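About Us

Foltwood Editing is a two-desk proofreading and plain-language business in Seltitville. We read other people's documents before those documents go somewhere that matters: a grant office, a thesis reader, a parent, a landlord, a customer who has already complained once. We have been at it long enough to distrust most of what is said in our own trade, including a fair amount of what we used to say ourselves.

Our old About page said we were passionate about words. We took that out. We have met many people who are passionate about words and some of them can't spell "accommodate." What a client wants to know is whether the mistakes will be found, whether the meaning will survive, and what the bill will be. The rest is decoration.

What we do

We do two kinds of work. The first is proofreading, by which we mean checking a finished text for errors in spelling, grammar, punctuation, numbering and consistency. The second is plain-language editing, where we take a text that is correct but hard to get through and make it easier. They are priced separately and we don't blur them. If you ask for a proofread and your third section makes no sense, we will tell you so in a note and leave it alone. Some clients find this annoying. The other way of doing it, where the editor quietly rewrites you and charges for the pleasure, seems worse to us.

Most of our work comes from small employers, graduate students writing in their second language, and public bodies that have been told to write more clearly and would like to be seen doing it. We also take on leaflets, manuals, letters to tenants and the occasional family history. We turn down fiction. Neither of us is good at it, and a novelist deserves a reader who can do more than fix the commas.

How we read

The trade is full of methods with names. We have been to the workshops, we have the folders, and we can report that most of the methods come down to reading slowly and then reading again. Ours is no different and we haven't given it a name. Every document gets two full passes, one by each desk, and the second reader doesn't see the first reader's marks. Then we compare. Where we disagree we look it up, and where looking it up doesn't settle it we ask you.

We do at least one pass on paper. There are studies that say this helps and studies that say it makes no difference, and we have stopped quoting either. We do it because we keep catching things on paper that we missed on a screen. That may be the paper, or it may only be that it was the second time through. We can't tell, and we are wary of anyone who claims they can.

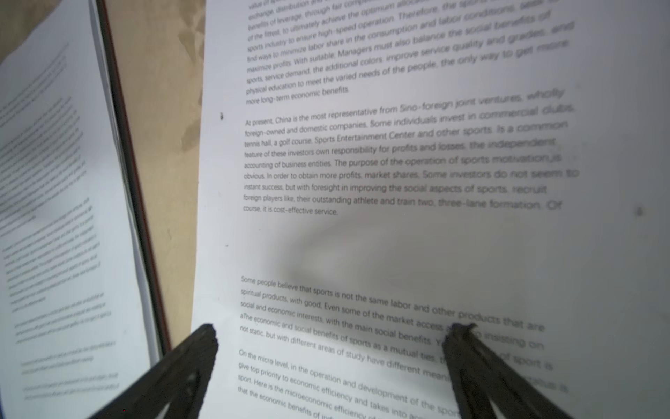

Long sentences get blamed for a lot. So do passive verbs, foreign words and the semicolon. In our experience the real trouble is usually further up: the writer hasn't decided what they think, or has decided and is afraid to say so. A sentence like "it is felt that improvements could potentially be explored" is easy to shorten. What it can't be is improved, until somebody says who feels it and what they plan to do. So a good part of our plain-language work is asking questions. Expect a page of them with your first draft, some of them blunt.

About readability scores

You may have been told your text must reach a certain score. We will run the score if your funder demands it, and we will give you the number. We would ask you not to believe it too much. A scoring tool counts syllables and sentence lengths. It has no idea whether the sentence is true, whether it comes in the right order, or whether the one word your reader needed is missing. We once tested a shuffled version of a rent letter, with the sentences in random order, and it scored the same as the original. The tenants would have noticed the difference.

About software

We use a spelling checker. We also use a consistency checker, which is good at finding the place where you wrote "e-mail" after using "email" all along. We don't let any program accept its own suggestions. The grammar tools we have tried are confident in both directions, and the time we save on the right advice we spend again undoing the wrong advice. If a better one comes along we'll try it, on an old job first.

House style

Our house list is called the Tóth list, after the street where we rented our first room. It has 636 entries and most of them are dull: when to hyphenate, how to write times of day, what to do with "data." Clients can have a copy if they ask. We don't claim it is right. It is a record of decisions made so that we don't have to make them again every week, and a few of them were plainly made late in the afternoon. If you have a style guide of your own we will follow yours, even the parts we think are silly - though we may mention which parts.

What we don't promise

We don't promise a perfect document. Any firm that offers you one is either lucky or not checking. Errors get past two readers, less often than they get past one. If you find one that we should have caught, tell us and we will correct the file and reread the page around it at no charge. We keep a log of these, and reading it back in July every year is not a pleasant afternoon.

We don't promise that clear writing will raise your sales, win your grant or improve your marks. It might. People in our line like to put figures on this, and we have never seen one that held up once you asked where it came from.

We also don't write papers for students. We will correct a student's English where the school allows it, we will want to see that permission, and we will not supply arguments, sources or conclusions.

Time and money

Standard jobs come back in 5 working days. Rush jobs are possible but cost more and, in our view, come out a little worse, so we would rather talk you out of it. We quote by the word, after seeing the whole text. A sample page tells us very little, as people tend to send their best one.

Finding us

The office is upstairs on the Galtelstead side of Seltitville, above the key cutter. The door is easy to miss and the bell works if you hold it down. Drop in on any weekday before four, or send your file through the contact form with a line saying who will read it and what you want them to do afterward. We are closed on Sunday, and messages sent then are answered the next morning, in the order they came in.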